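Long Way Round Mom
@longwayroundmom
9 December 2023

Okay, a few of you have asked me to write up how we do long drives with kids, and I've been putting it off because every time I start I end up with something the length of a church cookbook. But the laundry is going and the house is quiet, so here we go. A thread. Get a drink.

Background for the new people (hi!): two kids, one of them a talker and one of them a starer-out-of-windows, and a minivan that has smelled faintly of oranges for as long as we've had it. Last summer we did 3,764 miles, from our driveway out to Lake Etuseck and home again by the long way, which my husband still calls "the scenic error."

The first thing I'd tell you is to decide your stopping point for the day before breakfast, and make it closer than you think. We used to plan our days like we were twenty-two and had a cooler full of soda. Now we aim to be parked by four. If we get in at four there's time for the pool, or a walk around whatever the town has, and everybody remembers that they like each other.

That hour before supper is my favorite part of any trip, by the way. I couldn't tell you much about the highways, but I can tell you about the little creek behind the motel in Sturketti where the kids built a dam out of flat rocks and cried when it was time to come in and eat.

Second thing, seats. We rotate seats at lunch. I held out against this for years because it meant moving the booster and all the stuffed animals and the blanket that can't touch the floor, and it seemed like so much fuss in a parking lot. Then we tried it and the afternoon was a whole different afternoon. New window, new side of the road, nobody's elbow in the same place it's been since six in the morning. Do the fuss.

Third, and I know some of you will argue with me: we don't do screens until after lunch. It isn't a moral position, I promise. I love a movie. But if the movie goes on at eight a.m. then by noon there's nothing left in the tank, and I've spent my best card while everyone was still cheerful and could have been happy looking at cows.

What do they do in the morning, then? Well, they look at cows. They also draw, and we do audiobooks (chapter books a little older than you'd think, they rise to it), and we play the game where you have to find the alphabet in order on signs. We've been stuck on Q for a hundred miles at a stretch. My youngest once spotted one on a quilt shop and the cheering was so loud I nearly missed our exit.

Audiobooks deserve their own post, so here's the post. Pick one the grownups can stand. Download it at home, on your own wifi, the night before, and then open it and make sure it plays. I have sat at a gas station with one bar of service watching a little circle spin while a small voice asked me every nine seconds if it was ready yet. Never again.

Now, food. I get more questions about food than anything else, and I think it's because we all picture ourselves handing back neat little boxes of cut-up melon. I did the melon one year. I found melon in the seat track in January. 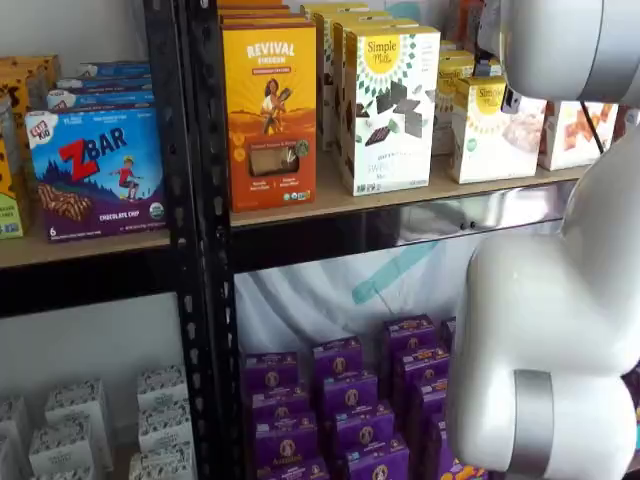
Snack shelves, with the Clif Kid Z Bars up on the left.

So my rules are very plain now. Nothing that melts, nothing that rolls, nothing with a lid a child can't close. Each kid picks three things for the day the night before and those go in their own bag, and when the bag is empty it's empty until supper. I can't tell you how much bickering went away when the food stopped living in the front seat with me. I was a vending machine! I had been a vending machine for years!

And do buy lunch somewhere, if the budget allows it. Even one day out of three. We found a bakery called Nechyporuk on our second day out, just a counter and a few tables and the softest rolls I've had in my life, and we sat there a good hour longer than we meant to. The woman at the counter gave the kids each a heel of bread with butter on it and they've been ranking every piece of bread since against that one. Nothing has come close, apparently, including mine.

Bathrooms. Everybody tries at every stop. Grownups too. The grownups trying is what makes it fair, and fairness is about ninety percent of what children under ten care about in a car.

Paper maps! I want to make a little speech for paper maps. I use my phone to navigate like everyone else, but the kids get the paper one and a highlighter, and they color in the road as we go. It answers "how much longer" better than I ever could. It also means that at the end of the trip you have this big soft wrinkled thing with a yellow line wandering all over it, and ours is on the wall in the hallway right now and I stop and look at it with the vacuum in my hand.

The staring-out-the-window child wrote the names of towns she liked on the edge of it. Zalent is on there three times. We drove through Zalent for all of four minutes. I asked her what she liked about it and she said it sounded like a wizard, so there you go.

Packing, since I know it's coming. One big bag stays in the van the whole time and one small bag comes into the motel. The small bag has pajamas, toothbrushes, tomorrow's clothes and swimsuits, for everyone, all together. I repack it each night before I go to bed. We used to haul every suitcase up every flight of outdoor stairs, and then haul them down again in the morning with one shoe missing, and I look back on that woman with a lot of tenderness.

Swimsuits on top. Always on top. You'll thank me when you're standing in the lobby and they've smelled the chlorine.

Somebody asked how I handle the whining, and I want to be straight with you, there's whining. There was whining on every single one of those days and some of it was mine. What helps us is that anybody can call a five-minute quiet, even the kids, and when it's called we all just stop talking and look out. The talker calls it more than any of us, which surprised me. I think it's hard work being the talker.

Somebody else asked about driving at night so they'll sleep. I know families who swear by it and I'm glad it works for them. We tried it once. The kids slept beautifully, and then it was seven in the morning and there were two fresh, delighted children and two adults who couldn't remember the word for "spoon."

Money: we keep an envelope. I know, I know, my mother did an envelope too. We put the spending cash for the whole trip in there and when a kid wants something at a gift shop we get the envelope out and look in it together. Last summer they talked themselves out of a giant foam hat without a word from me, and then spent the hat money on a pedal boat. Best half hour of the trip. We went in circles mostly.

Oh, and build in a day where you don't drive at all. Right in the middle. On paper it looks like a waste, and I had to be talked into it, because I kept doing the math on how much farther we could get. We spent ours at Etuseck doing nothing much. I read most of a book on a dock with my feet in the water. The kids learned to skip rocks and then argued about what counts as a skip, and my husband took a nap so long we checked on him.

I've also learned to stop narrating the scenery. I used to say "look at the mountains, you guys, look, look up" and they'd glance and go back to their drawings and I'd feel a little bit hurt on behalf of the mountains. This year I kept my mouth shut, and somewhere on a long grade in the late afternoon I looked in the mirror and both of them were just looking, with their chins up. I didn't say anything. I wanted to so badly.

Last bit, and then I really do have to go move the laundry. Start with a short one. If you've never done a big drive with your kids, go two hours, stay one night, come home. You'll find out who gets carsick and which shoes were a mistake, and you'll be home before it matters much.

We're starting to plan next summer already, the map is out on the table and there's a fight brewing over ocean or canyon. If you've got a favorite small-town bakery anywhere west of us, or a motel with a creek behind it, please put it in the replies. The kids read them with me after supper and they have a highlighter ready.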